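# Board repair at Sindton: notes from a conversation with the bench lead

The electronics bench at Sindton handles controller boards that come back from Movari ventilation units. Most arrive in February, after the first hard run of the heating season. The bench lead has worked there since the shop opened and agreed to go over the routine between two jobs.

"People expect the fault to be in a chip," the lead said. "I start with the power section and the connectors. Capacitors age, and connectors get pulled at an angle by somebody in a hurry."

Each board is set on a tray before anyone touches it. It stays there through inspection, and the harness is kept off to the side until the board has been checked under light. Older Tisham trays had a raised lip that pressed on the edge headers. The shop stopped using them. 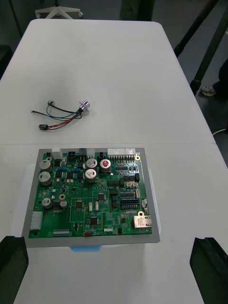 "Once the caps look straight and the tops are flat, I go along the headers," the lead continued. "I look for a bent pin, then a cracked solder joint at the base. The Ethernet jack gets a push from the side – if the shield moves, the tabs need to be reflowed."

Cleaning comes next. The bench uses isopropyl alcohol and a soft brush, then leaves the board for 30 minutes before power is applied. The first power-up is done on a current-limited supply with no harness attached.

"If the draw is high, I shut it off and measure. I don't leave it on to see what gets warm."

The harness is tested separately, end to end, for continuity. The lead wants 2 passes: one with the wires at rest, and one while they are flexed near the crimps. Breaks inside the insulation often show up only on the second.

Paperwork is short. The job number, the fault and the replaced parts go on a Sakamoto tag tied to the bag. Job 2151 is the one new hires are asked to read, for the way the fault was written up.

"It says which joint, on which connector, and what the reading was before and after. The next person can work from that."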